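From: Flurina Gasser
To: teleop-users list
Subject: Re: Hand guiding or remote for the first demos?

Felista Muriithi wrote:
> We're about to record our first set on the Skekoritz arm and can't
> agree on how. Half of us want to grab the wrist and guide it, half
> want the leader handles. Also, does the fabric sleeve get in the
> way? Ours hasn't been fitted yet.

Hi Felista,

Oh, you're in for a fun few weeks! We did both, and I'd start by hand. Corinne guided the arm through 16 runs on her first afternoon and you could see her getting smoother with every one. You feel the weight of the arm and where the elbow wants to go, and that stays with you when you move over to the handles.

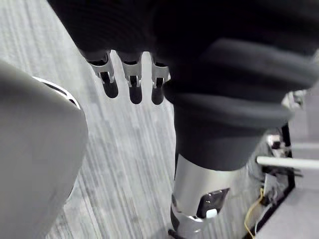 For the real set we went remote – 207 demos so far, all on the handles, with two people swapping every half hour. Three fingers take some getting used to from a distance. Go slowly for the last bit before contact, and pause for a beat before you close.

On the sleeve: leave plenty of slack at the wrist. Ours was too snug at first and tugged whenever the arm turned over. Jabari let it out and it's been lovely since.

Happy to send our operator notes if you'd like them. What task are you starting with?

Flurina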